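Section 4: Setting Up the Counter (Microwave, Toaster, Sink Side)

Okay, so you've unpacked the kitchen boxes and put the big stuff away using Sections 1 through 3. Now we get to my favorite part, the counter! I've set up the counter in every apartment I've managed for Stiscombe, and I've made all the mistakes already so you don't have to. This section covers the run of counter from the sink to the food corner. The upper cabinets come in Section 5.

What you need before you start

A damp cloth and a dry one
A tape measure
The Skustell shelf liner from box 2 (you'll use the offcuts)
The manuals that came with your microwave and toaster, if you still have them
A trash bag, because there is always packing tape

Note: If your microwave is a built-in model, skip to step 6. Everything before that is for the kind that sits on the counter.

Placing the microwave

1. Wipe the counter and let it dry all the way. I used to rush this and ended up with a sticky ring I couldn't get at without moving everything again.

2. Find the outlet and plan from there. You want the cord to reach without being stretched, and without running anywhere near the sink. Please don't use an extension cord for the microwave, even a short one you happen to like.

3. Look up the clearance in your manual. They vary a lot, and the number for the back isn't always the same as the number for the sides or the top. If you lost the manual, the maker usually has it online under the model number on the label.

4. Set the microwave down facing straight out, then open the door as far as it will go. Does it hit anything? Can you get a dinner plate in and out without turning your wrist in some weird way? Slide it over until you can.

5. Go around behind it (or reach, if you have long arms) and check that the blinds hang free of the cabinet. If you have a window back there like I do, this one matters. Raise the blinds a little or pull the microwave forward if they're close.

Caution: Never block the vents. Mine are easy to forget about once there's a cereal box leaning on them. Check your manual to see where yours are.

The toaster

6. The toaster goes next to the microwave, with the dial where you can reach it. I like it on the sink side because that's where I stand in the morning, but keep it well back from any splashing. If your only outlet is right by the faucet, swap the toaster and the food corner.

7. Before you use it, pull it out from under anything hanging low. That means cabinets, towels, blinds, paper towel rolls, all of it. I push mine back again once it has cooled down.

Caution: Unplug the toaster before you empty the crumb tray. Do this once a week if you're a toast household. We are very much a toast household.

The sink side

8. Leave a landing spot by the sink for plates. I keep a short stack there at mealtimes and put the rest in the cabinet. A tall stack by a sink is asking for trouble, and I've got the chipped plates to prove it.

9. Food containers with lids can wait on the sink side too, but only until the meal is over. Then they get washed or go in the fridge. I once left one out through a whole holiday in January and I'd rather not talk about it.

10. Plants go on the window ledge. Little ones only! Anything big will fight with the blinds, and you'll be sweeping up dirt before the month is out.

The food corner

11. Put your quick food together on the side of the microwave away from the sink. Oatmeal cups, noodle cups, that sort of thing. You can stack them, two high is plenty, and it's so nice to have breakfast and an emergency lunch within reach.

12. Read the cup before you heat it. Some go in the microwave and some only want hot water poured in, and the two kinds can look a lot alike when you're hungry.

My finished counters never look like a Flanberg catalog, and yours doesn't have to either. Microwave in the middle, toaster to its left, sink past that:

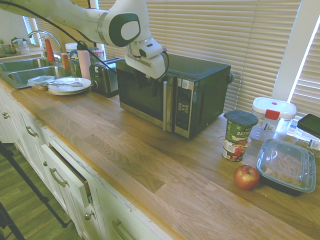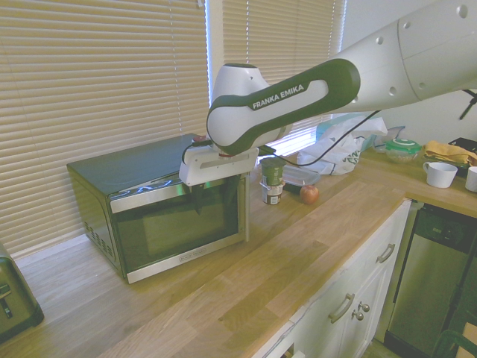 13. Now do a dry run. Pretend you're making breakfast, start to finish, and notice each time you have to move one thing to get at another. Whatever you keep moving is in the wrong place. I usually end up shifting two or three things, and that's after years of this.

14. Tuck the spare cord behind the appliances in a loose loop. No tight bundles and no cords hanging over the front, especially if you have kids or a cat with opinions.

15. Cut the liner offcuts to fit under your water bottles and canisters. They catch the drips, and you can lift them out and rinse them. The Boros mats do the same job if you've already got some, but the liner is free once you've bought the roll.

Note: My counter is 56 inches long from the sink to the end. On a shorter one, move the food cups up to a shelf first and keep the space by the sink clear as long as you can.

If the microwave won't turn on after all this, check the plug, then the breaker, and then see whether the outlet has a little reset button that popped when you were wiping down. It's the button most of the time. Press it in until it clicks and set the clock again before you move on to Section 5.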